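Evora Residence Newsletter
Kitchens and Common Rooms
9 Jan 2021

Shared kitchens: washing, draining and storing fresh produce

The Residence Office has completed its review of the shared kitchens in the Merner and Wu buildings and wishes to bring the following guidance to the attention of all residents. The review looked at how fruit and vegetables are washed, where they are left to drain, and how long they stay on the counters afterward. It did not cover the dining hall, which is managed under a separate contract and has its own procedures.

A total of 16 kitchens were visited. In general they were found to be in good order, and residents are thanked for the care they have taken during a period when most meals are being prepared at home. The points below concern habits that vary from one kitchen to the next and that have been the subject of repeated questions to the office.

Washing

Fruit and vegetables should be rinsed under cold running water shortly before they are eaten or cooked. Soap, dish detergent and household cleaning sprays are not to be used on food. Firm produce, such as carrots, potatoes and melons, may be scrubbed with the vegetable brush kept beside each sink. These brushes are for produce only; a separate brush with a long handle is supplied for pots. Brushes that have been used for the wrong purpose should be placed in the replacement box in the laundry room, where a new one may be collected.

Berries and other soft fruit should not be washed ahead of time. They keep better dry, in the refrigerator, and may be rinsed in small portions as needed. Salad greens are best separated leaf by leaf and rinsed twice if any grit remains at the bottom of the sink.

Residents are asked not to fill the sink basin and soak produce in it. The basins are used for dishes throughout the day, and the inside of a basin cannot be assumed to be clean enough for food. A strainer or a large bowl should be used in its place.

Strainers and bowls

Each kitchen was supplied in July with a strainer, two mixing bowls and a shallow fruit tray, purchased through Mekik, the household supplier to the Residence. Several of these items have since moved between floors. Please return any that do not belong to your kitchen to the shelf under the window in the Merner lobby - no explanation is required.
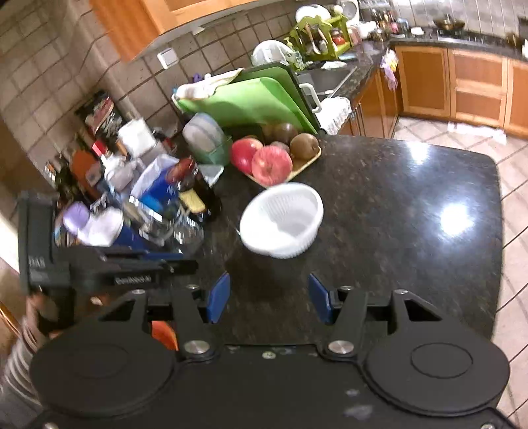 Draining is the step most often hurried. After rinsing, produce should be left in the strainer until water no longer runs from it, and then patted with a clean cloth or paper towel before it is put away. A white, strainer-style bowl with fine vertical ribs, standing empty on the dark speckled counter with the apples on their tan tray just behind it, is a good arrangement for a kitchen between meals: the bowl is within reach and the fruit remains visible. While a strainer is draining it should stand in the sink or over a second bowl, so that water does not spread along the stone. Water left on the counter overnight leaves a pale mark that the cleaning staff can remove only with a special product.

Strainers should be washed after each use, including when they have held nothing but fruit. Ribs, slots and rims collect small pieces of leaf and peel, and these are much easier to remove before they dry. A soft brush and warm water with a little dish soap are sufficient. Abrasive pads scratch plastic and should be avoided. Plastic items should also be kept clear of the stovetop, as two mixing bowls have had to be discarded this winter following contact with a hot burner.

The fruit tray

The tray on the counter is meant for fruit that keeps well at room temperature for a few days. Whole apples, oranges and bananas are suitable. Cut fruit must be covered and refrigerated. Apples that will not be eaten within the week should also go into the refrigerator, where they stay crisp for considerably longer. It is advisable to keep them apart from leafy greens, which spoil sooner when stored beside them.

Fruit placed on the tray is understood to be shared. Residents who wish to keep fruit for their own use should label it and store it on their assigned shelf. Bruised or soft pieces should be removed promptly, and the tray itself should be wiped once a week by the resident named on the kitchen rota. Food scraps go in the green pail under the sink, which is emptied each morning.

Counters

Counters are to be wiped with a damp cloth and mild soap after food preparation, then dried. Vinegar and lemon-based cleaners are not permitted on the stone, including the rounded ends where residents often stand to eat. Bags, parcels and outdoor clothing should be kept off the counters at all times. Cutting boards must be used for all cutting, however brief the task.

Replacement items

The Residence has set aside 2000 dollars for small kitchen equipment in the current year, of which 200 dollars is reserved for strainers, bowls and trays. Requests may be submitted on the form available at the front desk of either building, or by calling the Residence Office at extension 3079 during office hours. Please state the building, the floor and the item required. Requests are reviewed every two weeks, and items are delivered directly to the kitchen concerned.

A printed copy of this guidance will be posted inside the cabinet door nearest the sink in each kitchen. Residents who would prefer a large-print copy may request one at the front desk. The next item in this series will deal with the defrosting of shared freezers.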